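12/04/2023

Budget night again, and I have been putting it off with tea and toast. The second gripper from Stastness comes to 3527 with the spare finger pads, and if I order before the 30th they'll hold that price until June, so I suppose I should just be brave! Nuken is cheaper, but you wait 21 weeks, and my poor heart can't take it. 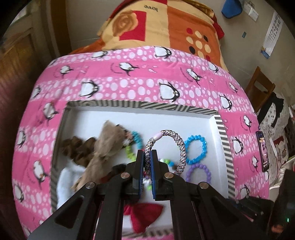
*Braided bracelet between the blue pads, bracelet box on the penguin quilt.*

I do want the softer pads from Vutamix too - beads and cord are such fiddly things to hold, and I'd like five sets so I can stop being so precious with them. That means the Lakatos charging dock waits until summer (sigh), and probably the nicer carrying case as well. I'll write the order out in the morning, when I'm less likely to add things to it.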